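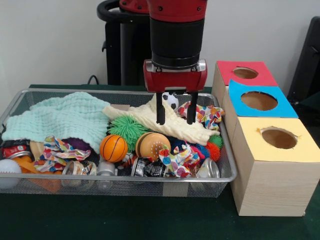 Wire mesh bin with a cream cloth and a small football.

Plalska Swap Shelf: progress to the end of September
Prepared by Edit Oláh for the Başaran fund

The grant pays for shared shelves where families swap outgrown clothes and toys. The plan promised 17 sites by now. We have 6, and I would only call two of them busy. The rest get a burst of interest in the first fortnight and then fill up with things people wanted rid of.

Lukico has sent us its usage summary, which puts 2000 swaps against the project. I have asked how a swap is defined and have not had a clear reply. If a bag dropped off counts as one and the same bag taken away counts as another, the figure tells us very little. I would rather you didn't quote it in your annual review.

Defne Kocabaş is keener than I am on the Zinonus site. Footfall there is good, but the building's owner wants rent from next year and our budget has no line for it. Talks continue.

Spending is under plan, mostly through late starts. Please don't read that as a saving.

Before the next payment we would like to agree:
a lower target for new sites
one meaning for "swap", in writing
whether rent can be claimed

The survey of families is still out. Returns are thin so far.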